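Minutes, regional food festival planning meeting
Ullton, 7 Aug 2023

**1. Minutes of the last meeting**

Accepted with one change. The price agreed in February for the tasting ticket covers food only. Drinks are extra.

**2. Theme and menu**

The festival will go ahead as a run of regional dinners at the Gosta dining room, with a lunch buffet on the closing day. Three themes were discussed: coastal cooking, mountain cooking, and harvest dishes. Coastal was chosen. Mountain cooking was popular, but the slow braises would tie up both ovens through the dinner service.

The kitchen wants a fixed menu for the table and no à la carte during the festival. Agreed. The fish stew stays as the main course. The rice course was too salty at the trial and will be cooked again with half the stock. The meeting was split on the fried bread and left it to the kitchen.

**3. Desserts and take-home items**

The plated dessert will be a baked custard with citrus. Packaged sweets for the take-home bag were also discussed. Small items that can be packed on the day before are preferred.

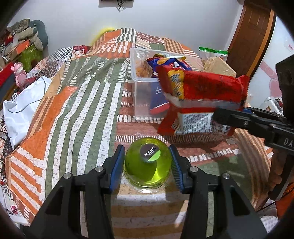 *Item 3: jelly cup, yellow-green, clear plastic cup*

No supplier was picked. Ingredient lists in English are needed for anything that goes in the bag, and the gelatin question has to be settled before vegetarian guests are offered a jelly.

**4. Suppliers**

Sánchez will supply fish and shellfish, with delivery each morning. Their quote came to 1,071 for the opening night and was accepted. Trornunero quoted for dry goods and oil. Their oil price was higher than last year's and the kitchen will ask for a second quote.

Bread for the dinners will be baked in house. Wrapped bread was raised again for the take-home bag and put off to the next meeting.

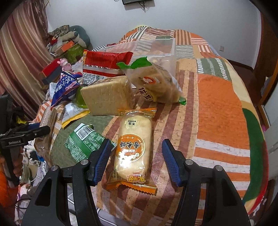
*Item 4: individually wrapped bread pastry*

**5. Budget**

The total for food is set at 4,000, with 2,000 of that held for the closing buffet. Printing comes out of the general account. A request for live music was turned down.

**6. Actions**

- Kitchen: repeat the rice course, decide on the fried bread
- Purchasing: second oil quote, ingredient lists for take-home items
- Front of house: draft seating plan, 2 sittings per night
- Publicity: menu wording to the printer once the rice course is settled

Next meeting at Gosta, after the second trial dinner.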